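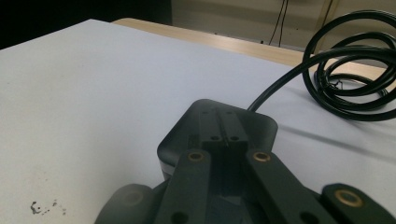 Cables are what finish me off. Books I can box, plates I can stack, but flex has a mind of its own and I've moved house enough times to have a drawer, then a crate, then a whole cupboard of it. So I gave up a Thursday at the Halgate workshops to learn how to coil one properly. White tabletop, black cable in a loose coil, and a lot of muttering. Mostly mine.

The muttering is aimed at Darmawan Majimbun, who runs the tidy-desk mornings and used to rig lights for a living. He's 73. Hands like a card dealer. Over, then under, he says, let the cable tell you which way it wants to turn. Mine wanted to turn into a figure of eight and did so, repeatedly.

Big mistake, apparently: winding round the elbow. Everyone does it. It puts a twist in every loop and next time you throw the thing out across the floor you get a knot the size of a grapefruit. Keep the loops the same size, keep them lose, and never pull the last one tight. Wipe the desk first too, or yesterday's toast ends up in your sockets. 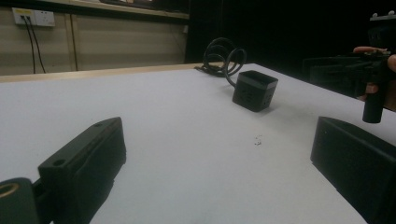

Cube socket on the white tabletop, its cable coiled behind. The crumbs need a cloth.

Đức Giáp, on my left, had brought 38 leads from home in a pillowcase. By lunch he'd done the lot and binned a few that fitted nothing he owned. I'd done four. Four!

Still, I went home and tackled the cupboard. A strip of cloth tape round each coil, room name in pen, long ones hung on a hook and short ones in a shoebox. Took me most off the evening and I found the charger for a camera I sold in June last year. The next morning class is £33, tea included, bring your own tangle.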